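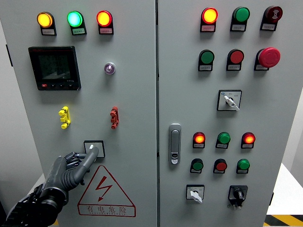
A fingertip on the small switch, left door of the practice cabinet.

I have spent most of this spring collecting examples for a learning system, and I have come to think we throw away the wrong ones. At Mendemis we recorded 300 tries at one switch in April. The usual rule was applied: keep the clean runs, delete the rest. That left 144.

The deleted runs had slow approaches in them, fingers that landed a little low, second attempts. Those are the things a robot will run into on its first day at a real panel — and we had decided it should never see them.
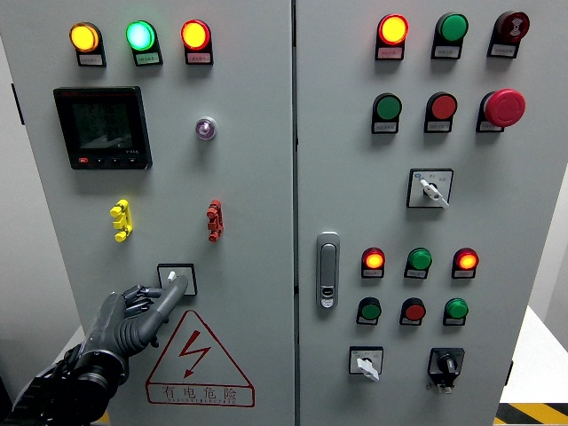
Index finger at the switch plate, over the warning sign.

My colleagues at Serrano argue that bad examples teach bad habits. They have a point if the examples go in without labels. A miss marked as a miss is useful, and so is the correction that follows it. What it costs is an operator's patience and a few more words in the log.

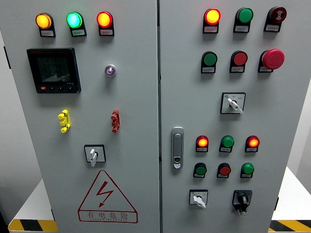
How many examples does one switch need?
Fewer than most teams collect, provided the starting positions vary. I would take 80 runs from many starting points over several hundred from the same one.

Variety is where the money should go. Move the base a little, change the operator, come back after lunch when everyone's hands are different. The Flutmont group did this with 74 runs per control and wrote down what changed each time. I'd rather train on their set than on ours.

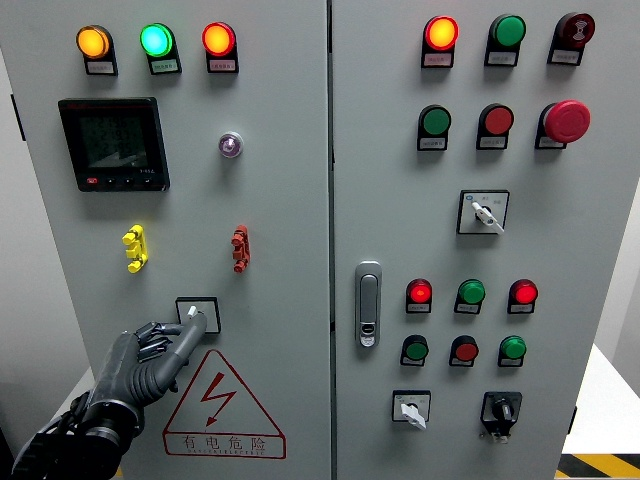

None of this is hard to do. It does make the weekly numbers look worse, and I suspect that is why it gets skipped. A manager who asks only for the count of successful runs will get successful runs, all very much alike. Ask for the failures too, and ask to see how they were labeled.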